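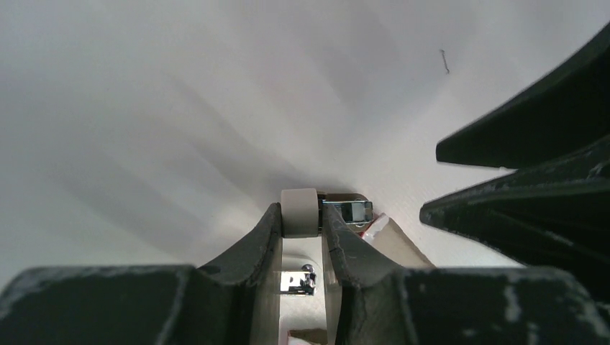
Our facility operates a Skonotora compressed air dryer upstream of 5 mm flexible tubing, and the outlet filter is changed every 30 days. Inspection staff have asked whether a single dark fiber on a white surface, short and slightly bent, is reason to replace the element early. The supply pressure remains steady.

Posted by: Boychuk Maintenance Office

## Replies

**Pladent Technical Desk**

One fiber does not establish a filter failure. Please proceed as follows:

1. Isolate and vent the line.
2. Examine the filter bowl and the element seal.

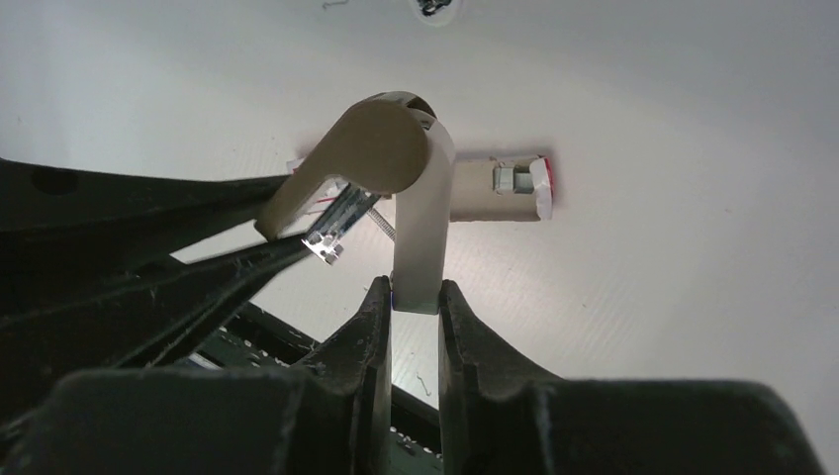

3. Purge the line for 5 minutes through a clean white cloth, then inspect the cloth.

Replace the element if further fibers are found.

**Futwood Stores**

We change ours every 2 weeks and have had no complaints. Check the tube ends as well.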